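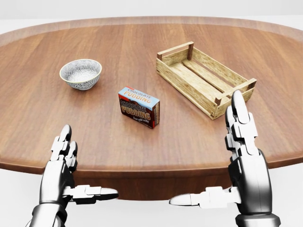 Óleo ou verniz numa mesa de jantar? – Fórum Casa e Oficina

marta_pinhal
2 de abril
Boa tarde a todos! Herdei dos meus tios uma mesa de jantar maciça, enorme, daquelas à volta das quais a família inteira passou os natais (e eu aprendi a jogar à sueca), e queria dar-lhe um acabamento novo antes do verão. Já a lixei quase toda. O meu cunhado jura pelo óleo duro da Tomell, o senhor da loja Jarno diz que para comer em cima só verniz. Temos dois miúdos e bebe-se muito chá cá em casa. O que fariam?

serradura73
Olá Marta, bem-vinda! Óleo, sem pensar duas vezes. Tenho a minha oleada há 15 anos e, quando aparece uma marca de copo, passo uma lixa fina, ponho uma gotinha de óleo com um pano e fica como nova. Com verniz tinha de lixar o tampo todo outra vez. Três demãos fininhas, um dia entre cada uma, e limpar muito bem o excesso – é aí que toda a gente se engana e depois queixa-se de que a mesa pega.

ze_do_formao
Desculpa, serradura, mas com dois miúdos não concordo nada. O óleo é lindo na primeira semana e depois vem o sumo de uva. Eu pus verniz de água da Boersma, mate, na mesa da minha mãe, e ela limpa aquilo com um pano húmido e não pensa mais no assunto. Custou-me roughly nada comparado com o tempo que se poupa.

serradura73
E quando o verniz estalar junto ao rebordo, quem é que vai lá raspar? Já passei um mês de setembro inteiro nisso, obrigado.

louça_e_linho
Meto a colher por causa do aspeto, que de química percebo pouco! Gosto muito de ver o veio da madeira à mostra, num castanho quente puxado ao avermelhado, e uma tigela salpicada em cima.
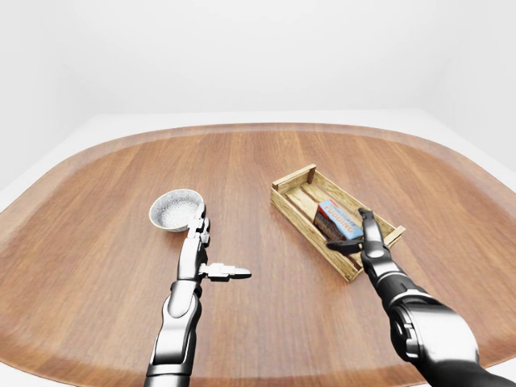
Tampo de cantos arredondados, com o veio bem marcado.

marta_pinhal
Ai que bonito, é mesmo esse tom que eu queria! E o rebordo mais escuro, faz-se com tinta?

ze_do_formao
Podes dar velatura só no rebordo, com fita de papel a proteger o resto. Mas experimenta primeiro por baixo do tampo, que cada madeira bebe à sua maneira.

serradura73
Nisso estamos de acordo, vê lá tu. E guarda os panos do óleo estendidos ao ar livre, nunca amarrotados no lixo, que podem pegar fogo sozinhos.

marta_pinhal
Não fazia ideia dos panos, obrigada! Vou experimentar os dois acabamentos por baixo do tampo e depois mostro-vos.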